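Wilson and I finally finished the ablation on the two-arm screwdriving policy, the one we call Lis. We trained it three times on 1,386 teleoperated demos, changing only how the right arm's force signal was fed in. The version that sees raw wrist force did worst. The one that gets a short history, smoothed, seated more than 1,205 screws before we stopped the test. I had expected the gap to be small and it wasn't. Urmila thinks the raw signal mostly teaches the policy about cable drag, and I tend to agree.

Terminal blocks are still the hardest part, mainly because they slide.
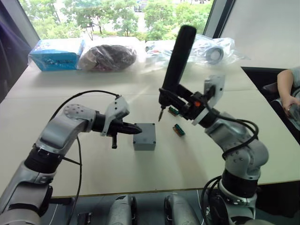
Does the left arm need force input too? Probably at some point, but adding it made no difference in our runs, so we left it out. Fredy is rerunning the seeds in December.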